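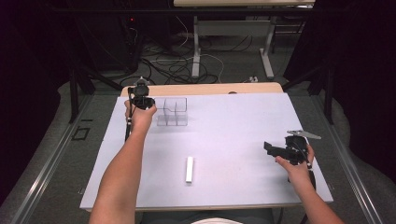

One reader wrote in to ask whether small white blocks really need a divided box, or if any old tub will do. A tub is fine for storage, dear reader, but a clear box with compartments lets you see what you have – and that's half the pleasure of it!

Set the box toward the back of the table and leave yourself plenty of bare surface in front. Take one block at a time, and don't rush. I give myself 5 minutes and a cup of tea. 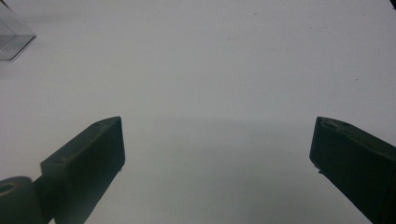
A clear stretch of white tabletop

Wipe the table down before you put everything away.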